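Dradilora Table Cell — Set-up and Care Guide
Section 5: Setting up the wrist view and the gripper

5.1 Before you start

This section explains how to set the gripper and the wrist view after the cell is installed, after a finger is changed, or after the arm has hit something. It needs one person. You must have finished section 2 (fixing the base) and the arm must have passed its homing without an error.

The work is done first in the simulated cell, in the Degefa viewer, and after that on the real machine. Please do not change this order. A wrong value in the viewer costs you one minute. The same wrong value on the machine can bend a finger.

You will need:
- the cell computer with the Degefa viewer open
- the hex key of 2 mm from the Dalell tool bag
- a clean dry cloth
- the value sheet from the inside of the cabinet door

CAUTION: Keep the real arm switched off at the main switch during 5.2 and 5.3. The viewer can send commands to the arm if both are connected.

5.2 Loading the practice table

1. Start the viewer and choose the profile with the name of your cell. At the Verthorpe site all cells use the same profile.
2. Open the practice table. The view changes to the wrist, looking straight down.
3. Open the gripper completely with the slider on the left side of the window. Wait until the value stops moving.
4. Move the arm to the height of 200 mm above the table. Type the number and press Enter. The slider is not exact enough for this.
5. Check that a part of each finger comes into the view from the bottom. If only one finger is visible, the wrist is turned. Go to 5.4 and come back.

The table carries some objects which you will also meet in the later sections. The cube is the one for grip tests. The emergency stop button lying on the table is a loose part for picking exercises and it is not connected to anything, so it will not stop the arm in the viewer. To stop a simulated motion, press Escape.

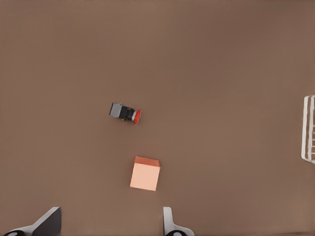 When the fingers are wide open, the cube should appear higher in the view than the gap between them, and more or less in the middle from left to right. It does not need to be perfect at this height. The fine correction comes in the next part. If the cube is turned a little against the borders of the view, leave it as it is. The grip program reads the angle by itself.

NOTE: Do not drag the objects with the mouse to make the picture look better. The saved positions are used again in section 6, and the results there will be wrong without any message.

5.3 Correcting the centre

1. Select the cube in the object list.
2. Press "Show centre". A thin line appears between the fingers.
3. Change the side offset in small steps until the line goes through the cube.
4. Go down slowly and watch the line. If it moves away from the cube while the arm is going down, the wrist is tilted and the side offset will not help. Continue with 5.4.
5. Close the gripper on the cube and lift it. Put it back on the table.
6. Repeat step 5 until you have 5 good lifts one after another. If one fails, begin again from step 1.
7. Save, and write the new offset on the value sheet with your initials.

The wire rack at the right side is an obstacle. Approach the cube from above and keep the side movements short near the rack — the rim is higher than it seems when you look from the wrist.

5.4 Turned or tilted wrist

In the viewer, choose "Reset wrist" and load the practice table again. In most cases this is enough.

On the real machine, switch off at the main switch and support the gripper with one hand. Loosen the 6 small screws of the wrist ring by half a turn each. Do not take them out. Turn the ring until the two marks meet, then tighten the screws crosswise. Wipe the finger mounts with the dry cloth, as dust in the joints makes the fingers open unevenly.

WARNING: Never hold the gripper by its fingers when the screws are loose.

5.5 Moving to the real cell

Test the real emergency stop before the first motion. Press it, try to move the arm from the computer, and confirm that nothing moves. Release it and clear the message. Only after this you may load the saved offset and repeat 5.3 at the slow speed.

If the offset on the machine is different from the offset in the viewer by more than 2 mm, do not save it. Write both values down and send them to Hiwot Moges at the service desk together with the serial number of the arm.

The next check of the offset is due in February, or earlier if a finger is replaced.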